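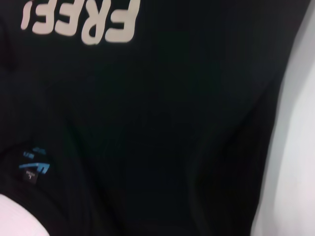

A black top with "FREE!" printed across it in cream letters.

Power came back to the last of the homes on the east side of Stillcombe late on Saturday night, eight days after the ice storm brought down the lines along the river road, and by breakfast time there was hardly a porch in town without a cooler standing open on it to air out.

At the worst of it, 3,103 customers had no electricity. By Friday evening that number had come down to 229, nearly all of them on the long dead-end roads past the quarry, where crews had to cut their way in through fallen birch before they could even look at the poles. Those are the homes that got their lights back on Saturday, a little before eleven.

Gunnel Lunde was in bed with two quilts and a hat on when it happened. She has lived on Quarry Lane for most of her adult life and had turned down three separate offers of a spare room, partly on account of her hens and partly, she admits, out of plain stubbornness.

"Every lamp in the house came on at once, and the radio, and the vacuum cleaner, which I must have been using when it all went off," she said, pouring coffee for a visitor she had never met before. "I thought somebody had broken in to clean. I lay there with my heart going and then I laughed until I had to sit up."

The kitchen was warm by the time we called, though the back bedroom was another matter. A pipe had split behind the wall there on the third night, and the carpet had been pulled up and hung over the fence in two long pieces. Mrs. Lunde had moved her winter clothes, her sewing machine and several boxes of photographs into the front hall, and there they will stay until a plumber can get to her. She has been told to expect one by the end of the week after next.

She is far from alone in that. The town office has a list of 1,452 addresses where people have reported some kind of damage, from a few lost shingles to whole ceilings on the floor, and the phone there was still ringing through the weekend. Kendra Sutherland, the deputy town clerk, has been answering it from a desk she dragged next to the photocopier, that being the warmest corner of the building.

"Mostly they want to know about trees," she said. "If it's on the road, it's ours. If it's on your garage, I'm so sorry, but it's you and your insurance, and please take pictures before you touch a thing. I must have said that sentence more often this week than I've said my own name."

She would also like people to know that branches can be left at the curb, cut to a length one person can lift, and that the trucks will go around every street at least twice in April. There is no need to call and ask for a pickup. Spoiled food should go in the regular trash, tied up well, and not in with the brush, as has been happening on Mill Street.

A few doors down from the town office, the restaurant Khương never did lose its gas, and it became something like the living room of Stillcombe for the week. Liên Phí, who runs it with her niece, Vy Ung, opened the doors on the first morning simply to use up what was in the walk-in refrigerator before it spoiled. By noon there was a line out to the sidewalk, and by the second day people were bringing the contents of their own freezers and handing them across the counter in grocery bags.

"Venison, so much venison," said Ms. Phí. "And blueberries. A man brought me a turkey and wouldn't tell me his name. So we made soup with the turkey, and we made a different soup with the venison, and I'm not going to tell you what we did with all the blueberries, but the children ate it."

They cooked on the front burners by the light of camping lanterns and closed when it got too dark to see the knives. Ms. Ung kept the dishes going with water heated in stockpots, and she says her hands may never forgive her. The two of them took Sunday off, the first day they had been closed since the storm, and a note on the door said they would be back on Tuesday with the usual menu and no soup of any kind.

It was harder going out at Jumov, the group of rental cottages on the far side of the bridge, where the road was blocked in both directions for the first two days. Beathag Carnegie spent that time with her two boys and the family from next door, all of them in one room around a woodstove that was really put in for looks. They burned the firewood, then the kindling box, then a set of shelves.

"They were ugly shelves," she said. "I'd like that on the record for the landlord."

What she remembers best is the noise – the limbs letting go up the hill all through the first night, one after another, like somebody slamming doors in a big empty house. Her younger boy slept through the lot. The older one sat up with her and they played rummy until the cards went soft. On the third morning they heard chain saws, and a neighbor from across the bridge came walking up the middle of the road with a thermos under each arm.

Ms. Carnegie's cottage has a hole in the roof over the bathroom, covered for now by a blue tarp that snaps in the wind. Six of the cottages have been marked as unsafe to sleep in, and the people from those are with relatives or in the school gym, where the cots will stay up for as long as they are needed. The gym is open day and night, the showers are hot, and dogs are welcome so long as they are on a leash. Cats have been given the music room.

The school itself will open again on Monday with a two-hour delay. Buses will run everywhere except Quarry Lane and the upper part of River Road, and families there are asked to bring children down to the turnaround by the feed store. The library is keeping its usual hours and has plenty of outlets for anyone still catching up on charging.

Warmer weather is expected from midweek, with some rain behind it, and the road crew is asking anybody with a storm drain in front of the house to clear the twigs off it if they are able. The brook behind the ball field was already well up on Sunday afternoon, brown and quick, with half a maple caught sideways under the footbridge.

Back on Quarry Lane, Mrs. Lunde had other business to see to. The hens had come through the whole eight days in good health, wrapped in straw and an old sleeping bag tacked over the door of the coop, but they hadn't laid since the storm. She went out to check again before her visitor left, and came back with one small egg in her coat pocket.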